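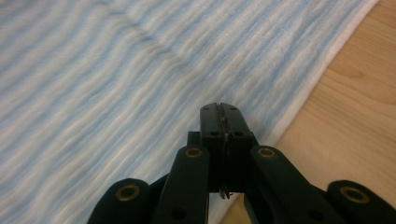
Folding is the part of this course I look forward to most, and it starts with edges. Before you make a single fold, you find the edges and decide which one is going to do the work. A piece like the blue-and-white striped one makes that easy, because it has a plain white band along its side, smooth where the rest looks fuzzy, and you can line that band up against itself without guessing. The stripes are a different matter! They wander and ripple, so if you try to fold along a stripe you'll end up with a crooked piece. Trust the border.

## Session 3: Flat folding for soft goods

Handout for Household Textiles, 17 Jul 2019
Instructor: Golnar Talebi

### Laying out

Clear a surface bigger than the piece. A table is kinder to your back, but a clean floor is fine for anything large. Put the piece down face up and let it settle for a moment before you touch it again. Fluffy fabrics hold air, and they creep while you're smoothing them.

Smooth from the middle toward the edges with open hands. Use the whole palm! Fingertips drag the pile and leave tracks, and then you spend the next five minutes chasing them. If there is a diagonal crease from the last time it was stored, lift the nearest corner, give it a gentle shake and lay it down again. Pressing hard on a crease mostly moves it somewhere else.

### Words we'll use

**Pile or nap:** the raised surface. Brush your hand across it one way and it lies down, brush it back and it stands up and looks darker. We fold with the nap lying down.

**Border:** any flat band along an edge, woven or sewn on. It's usually firmer than the body of the fabric.

**Hem:** an edge turned under and stitched. A hem can be inside a border, and plenty of borders have no hem at all.

**Selvage:** the finished edge a fabric has when it comes off the loom. You'll see it on yardage much more often than on finished towels.

### The thirds fold

1. Set the piece with a long edge facing you.
2. Bring the left third over toward the right. Stop and check that the top edges meet.
3. Bring the right third over on top of it. Smooth again, palms only.
4. Fold the bottom up to the middle.
5. Fold once more, so that the thick rounded edge ends up at the front of the shelf.

The check in step 2 is where most of you will gain the most. A finger's width off at the first fold becomes a lopsided bundle by the last one, and it can't be fixed from the outside. Open it up and go back. It takes a few seconds and the difference on the shelf is wonderful.

Ansel Haddad asked last session whether halves would do just as well. For thin towels, yes. With a thick throw, halves give you a hard ridge down the center, and it shows when you open the thing out on a bed or a couch.

### Thick pieces and heavy pieces

These aren't the same, and I love this bit. Textile weight is given in grams per square meter. A dense bath towel at 800 will fold down into a solid brick and stay there. A fleece throw can weigh a good deal less and still spring open the second you let go. For springy fabrics, press the air out after every fold with your forearm laid flat, then wait a breath before the next one.

Don't pull a springy fabric tight to make it behave. Stretching one side is how borders get wavy.

### Storing

- Stack no higher than your shelf allows with a hand's width of space on top.
- Keep heavy pieces at the bottom.
- Refold seasonal throws once, in December, along different lines. Creases left in one place all year get stubborn.
- Make sure everything is completely dry. If you aren't sure, leave it out overnight.

### Practice at home

Pick one towel and one blanket you already own. Fold each in thirds 14 times over the coming week, and try at least a few of them on the floor if you've only worked at a table. Write down which edge you used as your guide and whether it had a border. Hélène Bélanger has kindly offered to bring in her collection of old striped towels for next session, so please come with clean hands and no bracelets that could snag.

Reading: textbook page 76, the section on pile fabrics.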